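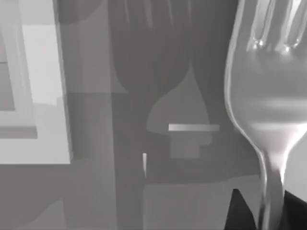

Attachment 1: fork render, close view of the head and neck.

Ticket: Product images fail to load on Drarlow catalog pages
Reported by: Lungile Rampersad
Component: Skinon image cache
Status: Resolved

Symptom
Catalog pages return text and prices, but image slots stay blank for up to 29 seconds and then time out. Affects the cutlery and cookware sections. Other sections load normally.

Steps taken
09:10 Cleared browser cache. No change.
09:25 Requested one product file directly from the Akinola storage host. Served at once, correct size, opens without errors. Fault is downstream of storage.
09:40 Checked cache logs. Roughly 2,000 requests queued, all for the two affected sections.
10:05 Restarted one cache node. Queue drained, then filled again within minutes.
10:30 Compared config with the Durnano test server. Production still pointed to the old storage hostname for both sections. Each request waited on a DNS lookup that never completed.

Cause
Hostname change in March was applied to the default rule only. The two section rules override it and were missed.

Fix
Updated both rules, reloaded config, purged the queue. Images load in under a second.

Follow-up
Add override rules to the migration checklist. Lower the lookup timeout on all nodes. Open separate ticket for missing queue alerts.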